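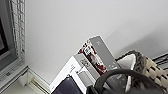
Black gripper in front of the boxes and the woven basket.

Honach gripper drop fault — FAQ

Put together fast on Monday after the third batch of emails asking the same things. Will tidy later. Covers the Mussa arm with the Honach gripper, build 3644 only.

What is the fault?

Gripper lets go during a reach. No warning, no stop, the arm just carries on to the put-down spot with nothing in it. Log shows code 229 if you have logging on. If you don't, you only find out from the thing on the floor.

Is it dangerous?

Can be. Soft stuff, no. A full box over somebody's foot, yes. Until you're patched, don't lift anything over people or over a keyboard, and stay out from under the arm. Also don't reach in to catch what's falling. We had one pinched finger report from that, not serious, but the arm is still moving when the grip goes.

What causes it?

Two things, and they look the same from outside.

First one is software. The hold signal gets dropped when the wrist camera reconnects. Gap has to be longer than 800 ms, then the gripper thinks it has been told to open. Build 3644 has this, the one before doesn't.

Second one is the wrist plug. Works loose if the cable is pulled tight on long reaches. Same code in the log, so you can't tell them apart by the number.

How do I tell which one I've got?

Arm parked, nothing in the gripper. Close it. Wiggle the cable at the wrist, gently. Opens when you wiggle — plug. Stays shut, then unplug the camera, wait 20 seconds, plug it back in. Opens then — software. Some people have both, sorry.

Does it only happen on low reaches?

Mostly low, or far back on a shelf. That's where the cable gets stretched. Waist height we've had very few reports.

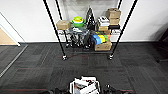

One site wrote in to disagree with that: theirs let go at every height, top shelf too, and they think blaming the reach is making people skip the camera test. Fair point. Do both tests, even if yours only fails down low.

Can I keep using it?

Light items, slow speed, nobody inside the line. Turn off auto-retry. Auto-retry is what makes a small drop into a mess, because the arm goes back down to the shelf for the next try while the first thing is still laying there.

What do I do right after a drop?

Hit stop. The real one, not the pause in the app. Pause keeps the motors live. Then power off at the base, then pick up whatever fell. Save the log before you restart, the restart wipes it. Lots of you sent us empty logs.

Check the cables before powering up again. Run a finger along the whole length, and look for anywhere it could get caught on a corner or a bracket.

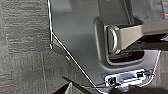
Leave enough slack that the wrist can turn all the way both directions without the plug taking any load. No zip ties in the last hand's width before the plug. Tape is ok for a day or so, not as a fix.

Is there a patch?

Grudard is testing one now. Aiming for June. It makes the gripper hold when the signal is lost, which it shoud have done from the start. Going back a build works too, but you lose your saved positions, so write them down first.

Do I need a new plug?

If it failed the wiggle test, yes. Graltuton is sending a locking version, no charge. Email with your arm serial and the log if you have one. Don't glue the old one, we can't take it back glued.

Will the patch fix a loose plug?

No. It'll hold on instead of dropping, but then it won't let go either untill you reset it. Still needs the new plug.

Comments (4)

Guest
Rolled back last night, no drops this morning. Lost all my positions though, should have read the whole page first

Guest
where is auto-retry in the menu? only see it on the old app

Guest
Same question as above. Found it under Motion, then Recovery. It turns itself back on after a restart so check every time.

Guest
Ours passed the wiggle test twice and then failed on a long reach with the arm stretched out. Maybe add that to the test? Parked is too easy on the cable.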